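Teaching a Drop-Door Task to a Small Arm: Bench Setup and Recording Procedure
Part 2 of the Eken kitchen bench notes
Written by Yetunde Nnaji, checked on the bench by Kenneth Gunn

Part 1 covered mounting the arm and wiring the supply. This part sets up the counter, fixes the reference pose and records the first set of door episodes. Allow one evening. We did ours on a Tuesday after the saws were off, which matters if your bench shares a floor with anything that vibrates.

What you need
Arm, mounted and homed as in part 1
Toaster oven with a door that folds down, unplugged
Cutting board with a raised rim
Painter's tape and a fine marker
Steel rule, 32 cm or longer
A few soft objects for the pick tasks in part 3

Step 1. Place the oven
Set the oven with its back parallel to the rear edge of the counter. Open the door all the way and measure from the arm base to the center of the handle bar. Anything past the comfortable reach of your arm will put the elbow nearly straight at the bottom of the swing, where small joint errors become large errors at the gripper. Move the oven, not the base. Tape the position of all four feet and write the date of the layout on the tape.

Step 2. Place the board
The board goes in front of the oven so that the open handle ends up over it. Push it in until the clearance is even along the handle. The board is the drop zone in part 3, and its raised rim gives a hard edge to register against.

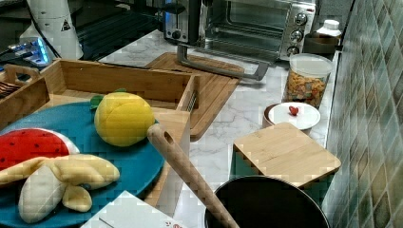 Counter layout with the oven door down and the handle over the board.

Step 3. Add the clutter
Ayodele Mohammed recorded our first set on a bare counter, and the policy trained on it failed as soon as a jar was put back. Leave ordinary kitchen items in place from the start. Keep tall items to the side of the door swing. Keep long handles out of the sweep of the forearm; check this by jogging the arm slowly through the whole arc with the speed limit on.

Step 4. Store the reference pose
In the Flelus console, jog the gripper to a point directly above the closed handle, fingers open, wrist level. Save it as door_home. Every episode starts and ends here. Return to it five times from different directions and check the fingertip against a marker line on the tape. If the spread is over 2 mm, tighten the base clamp and repeat before recording anything.

Step 5. Set the force limit
Start at 32 percent of rated grip. Close on the handle and pull the door down by hand-guiding. If the fingers slip, raise the limit in small steps. A stiff hinge may need more, but clean the handle first. Grease was our problem for most of April.

Step 6. Record
Record 100 open episodes and then the close episodes as a separate set. Mixing them in one file makes trimming slow. Shift the soft objects between episodes and leave the oven alone. Discard any episode in which the oven feet leave the tape.

Step 7. Check the files
Run the Nokton viewer over the set and sort by length. Very short episodes are usually missed grasps. Very long ones are usually an operator pausing. Our set came to 155 files before trimming, both directions included.

Known problems
Door bounces at the bottom: lower the release speed in the last part of the swing.
Gripper fails to find the handle after lunch: the base has been bumped. Redo step 4.
Console loses the arm: reseat the cable at the controller end and restart the Obi bridge.

Part 3 covers placing the soft objects on the board.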